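Lemonade Stand and Cold Drinks Table: Your Questions

I get the same emails every September when people start planning block parties and school fundraisers, so I finally put my answers in one place. If yours isn't in here, write to me (Nandi) and I'll add it!

How much lemonade should I make?

Plan on 375 ml a person if it's warm out, and a bit less if there's coffee going too. At the Meltham street fair we made 200 cups' worth and ran dry by midafternoon, which was a little embarrassing with a line still going past the bake sale. I'd much sooner take a jug home.

What's your basic recipe?

One cup of sugar, one cup of water, one cup of lemon juice, then four to five cups of cold water to finish. Warm the sugar with the first cup of water until it goes clear, let it cool, and stir everything together. Taste it before you add the last cup of water. Lemons vary so much that I've stopped trusting the numbers, even my own.

Can I use bottled juice?

Sure, for part of it. I do half and half for big crowds, and so far I've had one complaint, from my own mother. For a small party I'd squeeze the lot.

How far ahead can I make it?

The syrup keeps in the fridge for a couple of weeks in a clean jar. Squeeze the juice the night before if you can. For a Saturday event I do all of it on Friday evening with the radio on, and then I only have to add water in the morning.

Real ice or fake?

Real ice in the drinks, always! Please don't put acrylic cubes in anything someone is going to drink, they're a choking hazard for little kids. I do love them for a display bowl, though, on a hot day when real cubes would be a puddle before you'd finished taping up the sign. Keep that bowl well away from the cups so they don't get mixed up.

How much real ice do I buy?

More than you think. A pound per person is what I was taught, and it has held up for me, counting what goes in the cooler under the bottles. Keep the drinking ice in its own cooler with its own scoop. Hands go everywhere otherwise.

Lemon slices or wedges?

Slices look prettier in a jug, wedges are better for squeezing. I cut slices fairly thick so they don't fall apart, and I take the seeds out with the tip of the knife (Laine Rimkutė, who ran the Godilton stand with me, thinks this is a waste of time, and she may be right). Limes are nice mixed in if they're cheap that week.

Do you let kids help?

Yes, from when they can stand still for five minutes! Pouring, stirring and taking money are all good jobs. Little ones can play shop with toy food at the end of the table, which keeps them busy while the bigger ones serve.

What should I charge?

I charge whatever makes change easy. One coin or one bill per cup, and a jar for extras. At Godilton we had three sizes at three prices and I spent the whole day doing sums.

Do I need a permit?

It depends on your town, so call and ask. Call early, too. My last one took 9 days to come through.
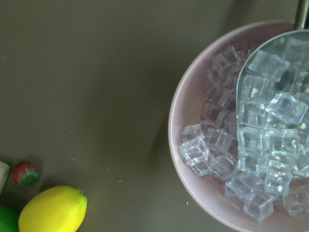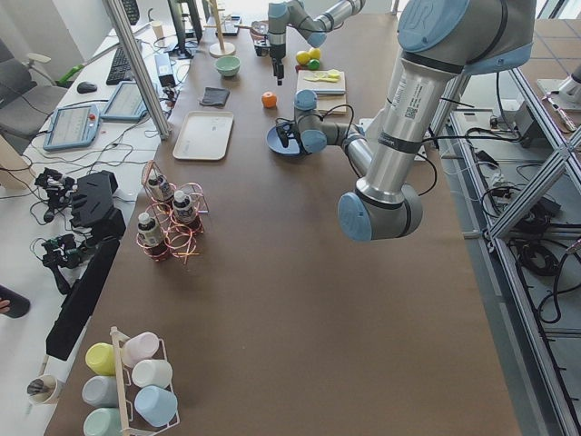
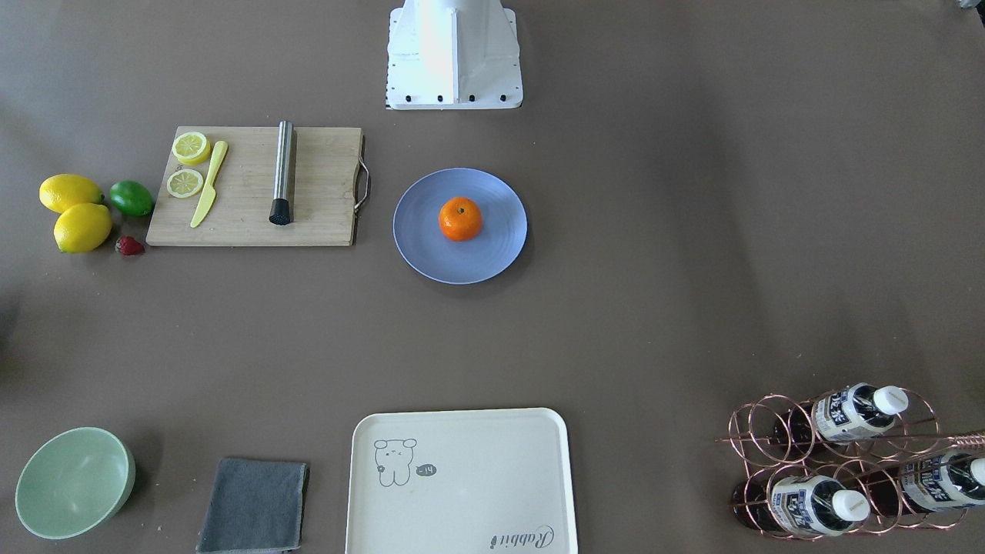
Top to bottom: clear cubes in the pink bowl, yellow fruit and a lime, lemon slices on the board.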